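Start pose and cable routing for two-gripper recordings: is there an accepted rule?

mkessel_rig
We record handheld gripper demonstrations on a tabletop, power strips and similar objects, for the Tevness task set. Two reviewers reject clips for different reasons. One wants the grippers facing each other before every take, the other only cares that the tracking plates are unobstructed. Is either written down anywhere?

Posted in May, 3520 views

otum_bench
Not in any standard I know of. Our in-house sheet at Otum says:

1. Both grippers in view and off the object at the start. Fingers toward the middle of the board.

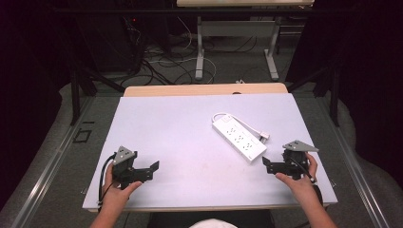 2. Gripper cables run back past the hand on the outer side, never across the board.
3. Object cord fully on the board, plug included. Log the strip as unplugged.
4. Hold still for 2 seconds before moving and again at the end.
5. Reject the take if a plate is hidden during the hold. A tilted plate is acceptable.

We go through 400 takes per operator before anyone may skip the checklist.

stemthorpe56
just pick one reviewer

lowbay
Agree with the sheet except rule 4. At Mackay we tried 2 seconds and the trimming script ate the hold in 56 clips, so check your trim threshold first. I would also add a rule for loose cables on the floor: keep them outside the operator's foot area and tape any run that has to cross it. Your site safety rules come before anything in a recording sheet.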